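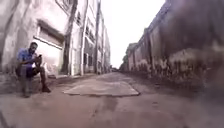
Go on the Thursday if you can, a reader wrote under last year's report, as the map dealers sell their best sheets before the weekend. I took the advice and was at the Feltside book and print fair when the doors opened on Thursday morning.

The fair fills two floors of the old corn hall. Dealers in rare books are downstairs, and prints, maps and posters are upstairs. Admission is 4 dollars, good for all days, and the catalog is free at the desk. It lists 70 dealers. Bags have to be checked, and the line for that was longer than the line for tickets.

I started with Jundetti, a firm that handles travel books and early guidebooks. Their stand had a good run of railway guides in original cloth, most of them priced in pencil inside the front cover. The dearest item was an atlas at 2,000 dollars, with one map in facsimile, and the label said so plainly.

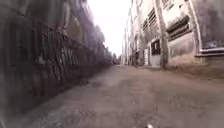 Across the aisle, Hustar had boxes of loose engravings sorted by country. Prices were low and condition was mixed. I bought a harbor view with a repaired tear for 18 dollars and passed on a nicer one that had been trimmed to the plate mark.

Upstairs was warmer and more crowded. Tijani showed woodcuts and small press books, including lot 353 from their own printed list, a set of poems with hand-colored initials. It was already marked sold by noon. The staff let people handle nearly everything else and didn't hover.

The café closes at three, an hour before the fair does. Parking behind the hall was full when I arrived, but the street next to the library had spaces. Most dealers took cards. Hustar took cash only.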